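The email said the position would be reviewed on August 31, 2021, and it didn't say what reviewed meant. Tiago Peixoto read it on his phone in the parking lot of the Jandby building and then went in, because his shift started at six.

He had been closing wounds for 15 years. First by hand, on people, as a surgical assistant, and then here, at the console, on practice tissue. The Urnell program watched him do it. It had been watching since February. He would put in a row of stitches, pull the knots down, and start on the next cut, and everything his hands did went into a file.
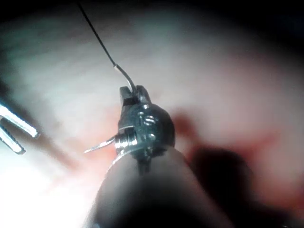 "Same as yesterday," Frandsen said. She ran the lab and wrote the schedule. "You do the first half, Urnell does the second half, you sit in."

"Sit in and do what?"

"Keep your foot by the pedal."

So in the afternoons he sat with his foot by the pedal. If he pressed it, the arms froze and the controls came back to him. In the first week he had pressed it all the time. Now there were afternoons when he didn't press it at all, and those were the hard ones. His back hurt more from sitting still than it ever had from working.

Bakon, at the next console, took it better. He was young and had never sewn anything by hand except a button. He ate sunflower seeds on his breaks and talked about moving over to the review team, where you looked at recordings and marked the bad stitches. The review team had windows.

"You'd be good at it," Bakon said. "You see stuff I don't."

"I see that it pulls too early," Tiago said. "It doesn't wait for the tissue."

"So mark that."

"There's no box for that."
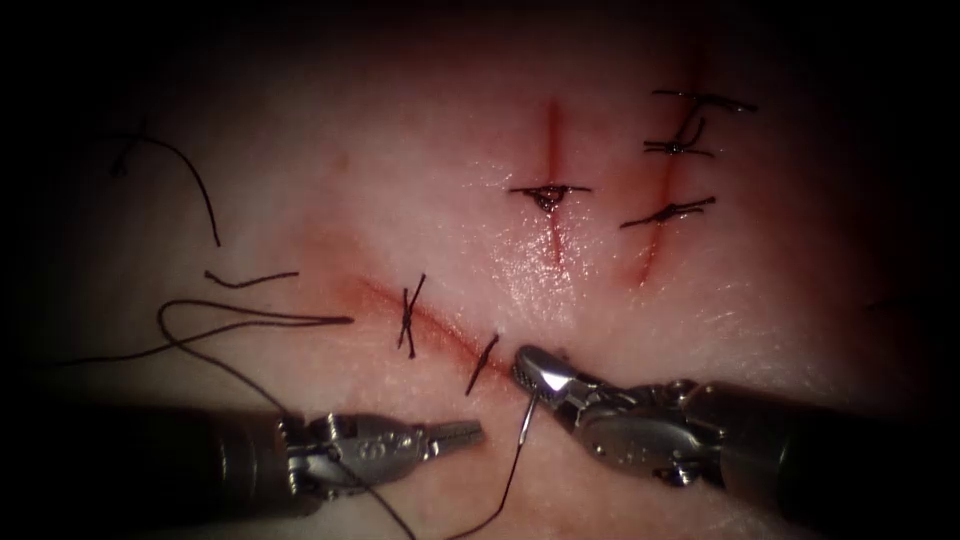

Who decides when the person at the console takes over?
At Jandby the person at the console did. The rule was on a card taped beside the pedal, and Frandsen never once argued with anyone for pressing it.

Tiago started a notebook. He wrote down each time he felt his foot want to move, even when he let it go. Too early on the pull. Bite too shallow. By the end of the month he had 91 notes, and he put the notebook on Frandsen's desk without saying anything about the email.

She kept it over the weekend. When she gave it back there were pencil marks next to more than 200 lines, and it took him a minute to see that she had marked the same lines over and over, as she matched them to the recordings.

"I want a box for this," she said. "For the waiting."

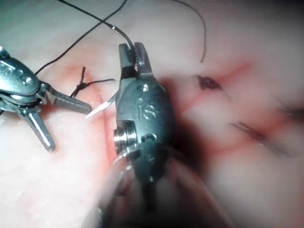 What happened to the job?
It changed its name and its hours. Tiago sewed in the mornings, two days a week, and spent the other three with the review team, teaching Bakon and four new people what early looked like.

The pay was the same. He missed the afternoons less than he expected and the mornings more. On the days he didn't sew he kept a piece of thread in his shirt pocket, and he tied knots in it while the recordings loaded.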